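Why Do Pans Have Lids?

by Lorena Zapata
2019-06-29

When I was 8 I thought lids were just hats for pans. I really did! I used to swap them all over so every pan got a turn with the nicest one, and then nothing fitted and my gran had to sort them out before tea.

So what does a lid do? When water gets hot, some of it turns into steam and floats off, and it takes lots of heat with it. Pop a lid on and most of that steam is stuck inside. It bumps into the cool lid, turns back into little drops and plip, plop, down it falls again (like a tiny rain shower over your peas!). The water boils sooner too.

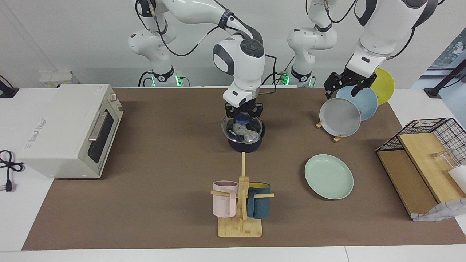

I like glass lids best, as you can peep through without lifting them and letting the steam out. The knob in the middle is there to hold on to, but on a hot pan that's a job for a grown-up with an oven glove, please.

Try it cold at home. Put a glass lid on a pan, hide a spoon inside first and ask someone to guess what's in there. Too easy? Now try it with a metal lid!

Shared 50 times | 2 comments

Jenkins: my lid has a little hole in it, what is that for??
Fikia: We did the spoon game with a potato.

More to read
Why is toast brown?
How a teapot pours
Coming in July: What is a sieve?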